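Workshop notebook, Mallville, upholstery bench
Wednesday, August. Entry 358 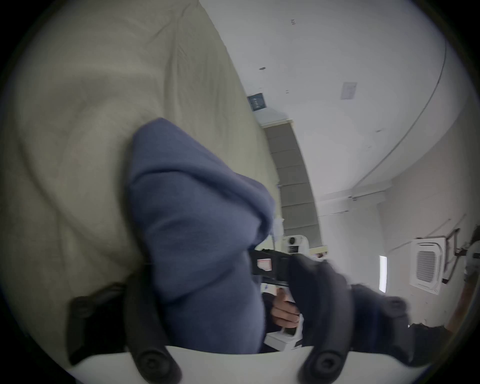 Beige padded piece, creases running diagonally across the fabric.

Job 3789, beige padded cover, customer complaint of slack fabric and creasing. Came in through Floler with no paperwork beyond the job number and the word "baggy". Fabric is listed on their sheet as Fiore, color sand. I have not checked that against the sample book yet.

Started 9:40. Plan for the day was to find out whether the slack is in the cover or in the filling before anyone cuts a thread.

Creases are soft. No hard fold lines, so I doubt it was stored folded for long. Smoothed by hand from the center outward, then left alone for an hour. Most of the creasing came back along the same diagonal. If the cover were simply oversized I would expect the slack to move to wherever it was last pushed. Coming back on the same line suggests the padding has shifted underneath, or the cover went on slightly rotated at the factory.

Press test with the flat board, two passes. First pass dry, second after light steam from the Evura on the low setting. Steam took out the small wrinkles and did nothing for the long ones. Do not go higher on the steam. The last beige job got a tide mark at the medium setting and we had to clean the whole panel to even it out.

Measured slack by pinching the fabric up at the middle and reading the height of the fold. About 7 mm at the worst point. Repeated after lunch with the same result, so the method is good enough for this. Toward the edges there is hardly anything to pinch.

Opened the seam on the short side far enough to get a hand in. Batting is one layer, lightly bonded, and it has let go of the foam along the middle. It slides under the palm. Foam itself recovers well and has no soft spots I could find. Thread is polyester, stitch length even, nothing wrong with the sewing. I see no reason to recut the cover.

Magnus Galbraith looked at it around three and disagrees in part. His view is that rebonding alone will hold for a year and then the cover will walk again, and that we should add a thin second layer of batting to take up the slack. My objection is that a second layer will round off the edges and Floler will send it back for that instead. We agreed to try rebonding first, with the seam basted only, and decide on the extra layer when it has been sat on for a few days.

To do:
Rebond batting to foam, spray adhesive, thin coat, middle section only.
Pull cover square before basting. Mark the center of each side with chalk on the inside.
Repeat the pinch measurement at the same point.
Check fabric against the Fiore sample book.
Ask Floler whether the other piece from the same set has the same creasing. If it does, this is a production fault and should be billed differently.

Steamer was drained and put back on the lower shelf. The flat board needs a new cover, the old one is starting to shed lint onto light fabrics. Seam left open overnight, clipped.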